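FOR IMMEDIATE RELEASE
4th March

Rusero puts robot grippers on the packing benches, and the packers get to say where

Hi there! I run the packing floor at Rusero, and when the office asked who wanted to write this announcement I put my hand up before anybody could turn it into something with "leveraging" in the first line. So you're getting it from me, and I apologize in advance for the brackets.

The news is that we've signed with Skilness to bring robot arms onto our small-parts packing line at the Grudov site. Two arms to begin with, on benches where people currently pick hinges, brackets and drawer pulls out of bins and drop them into kits. If you've ever bought a flat-pack cabinet and found a little bag of hardware taped inside the door, there's a fair chance one of my crew filled it. We send out 354 different kits, and every one of them has its own list, its own bag size and its own way of being annoying.

I've done that job. I did it for 11 years before I moved over to running the floor, and my right wrist still lets me know when it's going to rain. Picking small metal parts all day is fine for the first hour. By mid-afternoon you're reaching into the same bin for the same hinge and your shoulder has opinions. People ask to swap benches, we swap them, and then somebody else has the sore shoulder. That's what I wanted fixed, and I've been bugging the office over it for a long while!

So what changes? First off, everyone on the packing crew keeps their job and their hourly rate. That's in writing and it was in writing before the contract with Skilness was signed, because I wouldn't have stood up in front of the crew without it. Kitting shifts will be split in half. You'll spend part of your day running a robot bench (loading bins, checking finished kits, clearing a jam when a hinge goes in sideways) and the other part on the things the arms can't do, like the odd-shaped orders, the returns and the customer specials. People who train on the robot benches move up a pay step once they're signed off. The training happens on paid time, during the shift, and you can take it again if it doesn't stick.

There's also a stop button at each bench, and anyone can press it. You don't need a supervisor and you don't need to fill in a form first. I've already been asked whether pressing it too often will count against people. It won't.

Now, the part I've enjoyed most is that we got involved early. Before anything gets bolted down, Skilness builds the bench on a computer and runs the picking there over and over, and they've been sharing that work with us. We sit in the break room with the big screen and a plate of whatever somebody baked, and we pick holes in it. One of our night packers pointed out that the bins were on the wrong side for anybody left-handed who has to reach in and top them up. They moved the bins the next week. Another spotted that the finished-kit tray was too low for the taller folks. That moved as well. 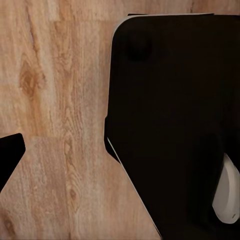 Grippers were the thing my crew had the most questions about, so we spent a whole session on them. What people wanted to know was how the hand comes down over a part and how much room it has on either side, and the view from overhead in the simulation is good for that kind of talk. You've got the two black fingers facing each other with a wide gap of bare, pale wood grain between them, knots and all, and you can point at the gap and say okay, put a drawer pull in there, which way is it lying? Our benches at Grudov are scratched-up gray steel, so we did get some jokes about the fancy wood. But the talk that followed was the useful kind, all about long parts, short parts, and the T-bracket that everybody hates.

The T-bracket stays with the humans for now, by the way. We tried to be picky about what goes to the arms first, and we settled on the plain stuff that makes up the bulk of the repeat work. On a busy day in December one packer bagged 1,542 hinges in a single shift. I'd like that to be the last time a person does that here.

Once the Grudov benches have settled in, we'll look at our Charbonneau site, which packs heavier hardware and has a different layout. The crew there has asked to see our sessions before they agree to anything, and they're welcome to come over and sit in. I'll save them a chair near the cake.

If you write for a trade paper or a local one and you'd like to visit, please get in touch through the Rusero front office and ask for the packing floor. Wear closed shoes, and come at shift change if you can, when both crews are around to talk.

About Rusero
Rusero packs and ships cabinet and furniture hardware from its sites at Grudov and Charbonneau.

About Skilness
Skilness designs and installs robot picking benches for small-parts packing.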